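Last updated: February 28, 2025
3 comments · 8 shares

Ticket: royalty statement shows no e-book sales for one title
Product: Jirkine publisher dashboard
Status: resolved

Reported by Stollard Books. The December royalty run for our backlist came out with a zero against the e-book edition of one novel. The retailer's own sales report for the same month lists 286 copies. Print figures for the title are correct, and the other e-books in the run look normal.

Tried so far: cleared the import and loaded the retailer file again. Same result. Checked the list price and territory settings, no change. The author's agent has asked for a corrected statement within 10 days. 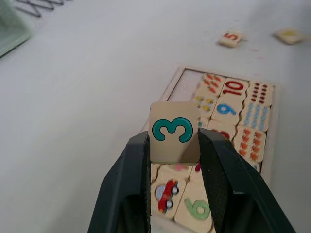
First reply from support. The file from Zurnitz, the distributor, has 2,704 rows and all of them were read in. The missing sales are in the unmatched folder. They carry the ISBN of the old e-book edition, which was withdrawn when the new cover went up. Jirkine matches on ISBN only and ignores the title field.

Stollard: we asked Zurnitz to retire the old number in the autumn. They say it was done at their end but one shop still reports under it.

Support: add the old ISBN as an alias on the edition page, then rerun the month. Do not edit the sales file by hand, as the totals will no longer agree with the remittance.

Stollard: alias added and month rerun. The e-book line now shows the full amount at the contract rate. The advance balance on the Fawzy imprint page was still wrong until we pressed recalculate.

Support: that page does not refresh after a rerun. Logged as a separate fault. Closing this one.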